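Countertop set, scripted picks, October
Notebook of the sim bench – started 8.40, coffee at hand
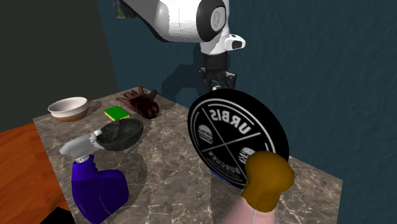 Target is 2156 episodes before we hand the set to Xóchitl for training. The scripted planner makes all of them: it gets the true pose of everything from the simulator, works out a grasp, drives the arm there, and we save the joint angles and the rendered views. If the thing ends up in the right place it's kept, otherwise binned. In theory I press go and read the paper. The new layouts are the crowded kind Wenceslao asked for, with a spray bottle near the front edge of the marble and a glove lying further back by the sponge, and they are a good deal meaner than last month's three mugs and a tray. The planner has views on the glove. It thinks the glove is a box, because I told it every soft thing is a box, back when the only soft thing we had was the sponge.

Overnight run: 2000 attempted. Woke up to a tidy log and a folder much smaller than I'd budgeted for.

Worst by some distance is the glove. Grasp planner goes for the middle of the bounding box, where on a splayed hand there's sometimes palm and sometimes the air between two fingers. Changed it to aim for the cuff. Success went from embarrassing to merely poor. The mesh is rigid anyway, so what we're teaching is how to pick up a glove that has been dipped in varnish. Monique says this should go in the dataset notes before anyone downstream gets excited. Written down, here and there.

Second worst, plates standing on edge. The spawner drops things from a small height with a random rotation, lets physics settle and freezes the layout. Settle test is "nothing moved much for half a second". A plate balanced on its rim passes this beautifully. I was going to throw these out as unphysical, but Dulce wants them left in: plates do stand up in racks, and an upright one hides whatever is behind it, so the camera views get harder in a useful way. Compromise – keep them, tag them "upright", and cap the share at 9 per cent so the policy doesn't grow up believing all crockery lives like that.

The printed plate texture is also worth a note. Rocío's language labels come from the asset names, and the asset name is a string of letters and a version number. Fifty-nine episodes carry the instruction "pick up the plt_r_04_final2". I can see a person saying that, but only one of us. She's rewriting the names by hand this afternoon, with two or three wordings each. "Black plate" and "round plate" both allowed. "Burger plate" under discussion.

Two dark bowls in one layout would break "the black bowl", so the sampler now refuses a second bowl of the same colour. White plus black is fine.

Things that went right, for balance:
Camera jitter works and no longer puts the viewpoint inside the wall.
Wall colours shuffle properly.
Shadows are soft at last, after I found the light size had been in millimetres the whole time. Mine, that one.

Tried starting episodes with the gripper already low over the counter, open, in place of the usual tucked-up pose. Shorter episodes, less dull travel through empty air. The catch is that the start pose leans towards the back of the counter, so anything at the front now gets a long sideways sweep at bottle height. Spray bottles have been going over like skittles. Raised the sweep by a hand's width, rerunning a small batch.

12.15 – small batch done. Fewer skittles. One bottle left the counter altogether and the episode was marked a success, as the success check only looks at the target and the target was the sponge. Added a check that everything else is still on the marble at the end. Need to rerun the filter over the old episodes too, and I'm not looking forward to the number.

To do: cuff grasp from the side, Rocío's names merged in, ask Wenceslao whether tall bottles should be picked by cap or by body.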